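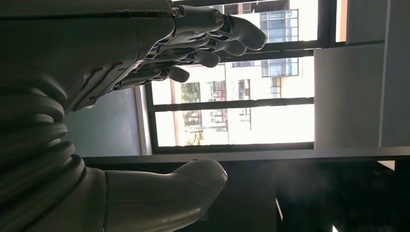

Checking a robot hand before a shift takes a few minutes and should be done the same way every time. The steps on this page are the ones we follow at Volano for hands that have separate fingers and a wrist sleeve. A dark gray hand with four jointed fingers, a thumb and a ribbed sleeve at the wrist has gaps between nearly all of its moving segments, and every one of those gaps is a place where a fingertip, a thread or a chip of packing material can get caught. Most of the check is about those gaps, the fasteners and the sleeve.

Before you start

Bring the arm to its service position and press the stop. Then switch off power to the hand at the cabinet and hang your own tag on the switch. Pressing the stop alone does not count as isolation under our rules. If two people are working on the same cell, two tags go on, and each person removes only their own.

Take off rings and watches. Wear close-fitting sleeves. Gloves are fine for wiping down but take them off for the finger check, as you need to feel the joints.

Step 1. Look at the segments

Start at the fingertips and work back to the knuckles. You are looking for cracks, white stress marks and missing pieces. Turn the hand by the wrist, never by a finger. If something is stuck in a gap, use the plastic pick from the kit. Metal picks and screwdrivers scratch the faces of the joint and are not allowed.

Step 2. Check the fasteners

Every joint bolt should sit flush and carry its paint mark in line. If a mark has moved, write down the joint and tell the cell lead. Do not tighten it and carry on. Yakubu Bako keeps the torque driver and the sheet with the settings, and a bolt that gets retightened has to be marked again.

Step 3. Check the sleeve

Open the folds of the sleeve gently with both thumbs and look down into each one. Small splits start at the bottom of a fold and are easy to miss. A split sleeve comes out of service the same day. Tape is not a repair.

Sleeves are also changed at 600 hours, whatever they look like. The hour count is on the second page of the controller menu.

Step 4. Move each joint by hand

Bend each finger through its range, then the thumb. It should feel even all the way. Grit, a click or a soft spot means the hand is tagged out. The Nedodden model has a stiffer thumb than the older Onyeka, so compare it with the last entry in the log for that same hand.

Step 5. Restore power and run the slow cycle

Clear the cell, remove your tag and close the gate. Run the open and close cycle at the slow setting from outside the gate. Keep one hand near the stop until it ends.

What to write in the log

Hand number, hour count, your initials, and anything you found. Write "no faults" if there were none. A blank line is treated as a missed check, and the Citadville site had 47 of those in March, which is why Adesuwa Shehu now reads the logs at 7 a.m. and calls the cell if a line is empty.

Questions about sleeves and spare parts go to Obinna Afolabi.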